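Review: Colov bench cell, simulated edition, setup and upkeep after 34 sessions.

The package covers a two-arm robot, parallel grippers and a furnished room. Installation took 2 hours, most of it spent on the wrist camera mounts. The default mount angle is usable. Each gripper stays in view at the bottom of its own image, so a bad finger offset shows up before a run is wasted.

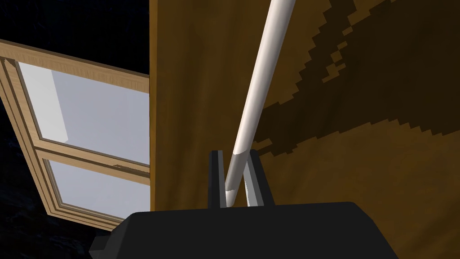 **M. Giannakopoulos**
Simulation technician, Cidska

Finger alignment is set in one text file per arm. Close the jaws on a thin part, check the gap, edit, reload. The rod is the best part for this. Reloading resets the arm pose, and the manual omits that.

Shadows are the weak point. At the default map size of 872 the edges break into steps, and on pale surfaces they are hard to ignore. Raising the value helped but slowed the viewer.

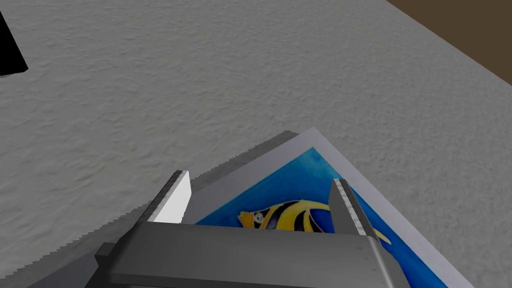
*Wrist view, jaws open over the fish card.*

Collision settings need a check after every update. Ours reverted once, on a Thursday, and the fingers passed through flat parts until we restored the file. Keep a copy outside the install folder.

Drawer handles are thin, and the approach distance has to be tuned for each one. We ran 100 test approaches per arm before locking the values.

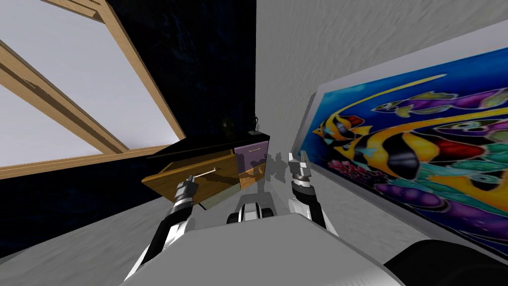

The Oner add-on stores those values by handle name, so a moved cabinet does not require starting over. It does not store joint limits. Those go back in by hand.

Recommended for labs with someone free to maintain the files. Shadow defaults should be fixed in the next release.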